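The Shape of a Sorter

Plastic sorting blocks are sold by the million and written about almost never. A set costs less than lunch, arrives in a bag or a box with holes in the lid, and spends several years on a low shelf. Parents judge it by color. Nursery buyers judge it by how it survives the dishwasher. The geometry tends to go unexamined, although it decides how the set will be used and which pieces will be left over at the end of every session.

The basic vocabulary is small. Most sets start with a cylinder, a cube and a triangular prism, then add one or two profiles that are harder to match: a star, a heart, a polygon with five or more sides. All of them are made the same way in principle. A flat outline is drawn and then given height. The child handles a solid, but the matching task is done on the outline of one face.

The difference between shapes is mostly a matter of rotational symmetry. A cylinder presented end-on to a round hole fits at any angle. A cube fits a square hole at four angles, and any of its six faces will do. A regular triangular prism has three angles. A regular five-pointed star has five, but its arms catch on the rim unless the alignment is close. The heart, in the usual profile, has one correct angle per face. This is why it is often the last piece a child places and the first piece an adult suggests putting away.

Color complicates the arrangement. Where each shape has its own color, a child can solve the sorter by color alone and never attend to the outline. Where one color is shared among several shapes, and one shape appears in several colors, the two properties have to be separated. Drumeck, which supplies nursery furniture and tabletop materials, moved its range to the second scheme in February. Aravena, whose sets are aimed at home use, has kept one color per shape on the grounds that younger children finish the task more often.

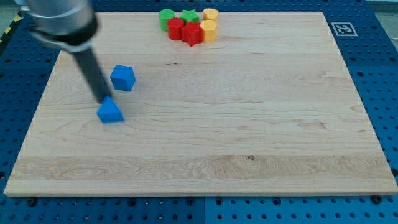 Blue triangle and cube on the left half of the board, with green, red and yellow shapes grouped near the top edge.

A mixed set allows more than one correct sort. By color, a blue triangle and a blue cube belong together. By shape, they part, and a red star joins a green star. Teachers generally introduce one rule, let it settle for a few sessions, and then change it without changing the blocks. The change of rule is the difficult part. Children who have sorted by color for a week will often continue to do so after being told otherwise, and can state the new rule correctly while doing it.

The surface matters more than catalogs suggest. A bare table spreads the work out, and cylinders laid on their sides roll off it. A tray with a raised lip stops the rolling but crowds the pieces against the edge. A flat wooden board sits between the two. It marks a working area, gives strong contrast against saturated plastic, and can be carried away with the blocks still on it if the surface is level and the person is careful. Pale wood is the usual choice for contrast. Yellow is the weakest color against it, particularly under warm lighting.

Spacing is worth planning as well. Pieces in a tight cluster hide one another when viewed from a low seat. A short cylinder behind another short cylinder is easily missed by a child whose eye level is near the tabletop. Setting out the blocks with a finger's width between them removes the problem. Closer groups are useful later, when picking one piece out without disturbing its neighbors becomes the exercise.

Edges are a question of molding. A sharp corner gives a crisp outline and a good fit in a tight hole. A softened corner is more comfortable in the hand and shows wear later, but it needs more clearance in the lid. Too much clearance and the wrong shapes begin to pass. Zaria addresses this by rounding the vertical edges and leaving the end faces nearly square. Natura rounds everything and sells its blocks without a lid, for open sorting only.

Finish has a smaller effect. Matte plastic is easier to read under overhead lights, where glossy faces produce highlights that break up the outline. It also holds crayon and food residue more stubbornly. Warm water and dish soap are adequate for most of it, with a soft brush for the inner angles of the stars.

Replacement is the weak point across the market. Few suppliers sell single blocks, and colors vary between production runs. Drumeck offers its shapes in bags of one profile, mixed colors, 24 to the bag. The other three sell complete sets only.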